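Chapitre 6
Classer et archiver les documents papier

Objectifs du chapitre
Choisir un support de classement adapté au volume et à la fréquence de consultation.
Rédiger une étiquette de dos lisible.
Tenir à jour un plan de classement.

Mise en situation

Vous êtes en stage chez Hudec, grossiste en quincaillerie. L'entreprise garde 3000 factures fournisseurs sur papier, réparties dans des classeurs à levier, des chemises et quelques boîtes. Votre tutrice, Imelda Sebastian, vous confie la reprise du classement du service achats. Les dossiers du fournisseur Stisberg sont rangés par date, ceux de Burka par numéro de commande, et plusieurs classeurs n'ont plus d'étiquette. Vous disposez d'un bureau, d'une armoire et de 21 classeurs vides.

6.1 Le classeur, unité de base du rangement

Le classeur convient aux documents consultés souvent. Les feuilles perforées restent dans l'ordre et on en ajoute sans déplacer les autres. Son dos reçoit une étiquette, glissée dans une fenêtre transparente ou collée. On y porte, de haut en bas, le service, la nature des pièces, la période et le numéro d'ordre. Un classeur plein est lourd : on le prend à deux mains pour le sortir de l'armoire et on le pose à plat sur le bureau avant de l'ouvrir. 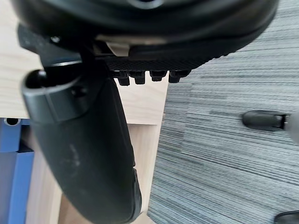
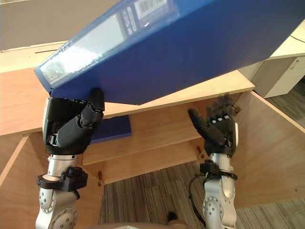 Purificación Gallardo fait remarquer que le choix des couleurs se discute avant l'achat des fournitures. Dans son service, le bleu désignait les achats et le vert les ventes, jusqu'à une commande passée en octobre où tout est arrivé en bleu. Il a fallu s'en remettre aux seules étiquettes, et les recherches n'ont pas été plus longues. Elle conseille donc de rédiger d'abord les étiquettes et de traiter la couleur comme un simple repère.

Vocabulaire
Cote : code porté sur le dos, qui indique la place du classeur.
Intercalaire : feuille rigide à onglet séparant deux parties.
Plan de classement : liste ordonnée des rubriques et de leurs cotes.

Travail à faire
Relevez les rubriques du service achats, puis proposez un modèle d'étiquette de dos. Durée : 30 minutes.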